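Does a Tidy Board Make a Faster Player? Group report, Onu study room project

Our sponsor, Memia, claims that a set-up routine cuts the time students waste before a game. We had doubts. The claim comes from a leaflet, and the leaflet gives no source.

We spent February on one question: what slows people down when they set out chess pieces? Pravesh Swanepoel wrote the instructions and Lerato Mtshali kept the log, which ran to 68 set-ups. The rule was simple. Black goes first, both rows complete, then white. Snacks stay off the squares but may stay on the table, a point we argued over for most of a Saturday.

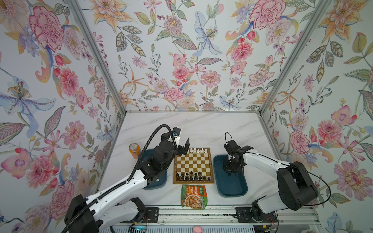
Hanne Niskanen objected that putting black out first proves nothing, as anyone would be quicker with the second color after practicing on the first. She wanted half the set-ups reversed. She was right, and we only managed 2 that way before time ran out.

The log has other problems. Some people chatted while they worked – the clock kept running. Others knew the game well and never looked at the sheet. Averages from a group like that should not be trusted very far, and we would not print them in a leaflet.

We also looked at whether the letters and numbers on a board's border help beginners. Most told us they ignored them. Anathi Mthembu thinks they would matter more for writing down moves, which we did not test.

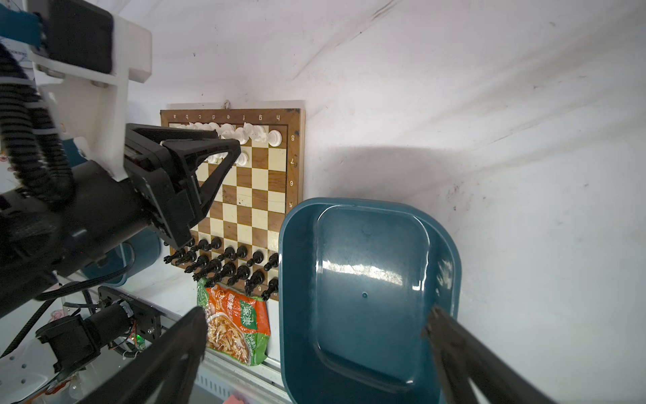

Figure 2. Chessboard with lettered and numbered border, black pieces in two rows.

Our finding is weak: the routine may help, but our log cannot show it. The next group should reverse the color order from day one and ask players to stay quiet until the last piece is down.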